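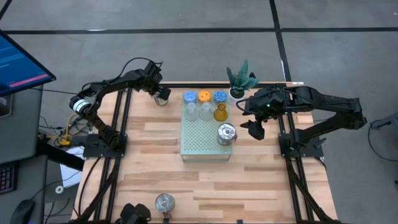 Michalis Alexiou objected last year that jars and lids ought to be stored together, each jar closed, and that keeping lids in a row of their own only gives people one more thing to match up. Several of you will agree with him. Try it both ways before you decide.

Unit 9: Small containers on a shared bench
Handout, revised February 24, 2020

Reading: Prostus manual, page 46 to the end of the chapter.

Terms
A tray is the whole working area for one set. A row is anything lined up along one edge of it. Lids go in the back row, bottles in the row in front. Cans are kept forward of the bottles and to one side.

Laying out
Start with the lids. Space them so a hand can close on one without touching its neighbour. Put each bottle in line with the lid behind it. Colour is a help here, but don't rely on it, as the Natgate sets have two lids of the same colour and they are not always the same size.

Glass is set down upright and let go only when the base is flat. Carry one piece at a time. A perforated tray will catch the rim of a small base, so lift to move it and don't slide.

Common faults
Lids crowded into a corner. Can placed in front of a bottle that is needed first. Jar left on the bench beside the tray at the end of the session.

For March
Lay out one set of your own, sketch it from above and label the rows. Maximum 14 lines of notes. Hand in under course code 3724.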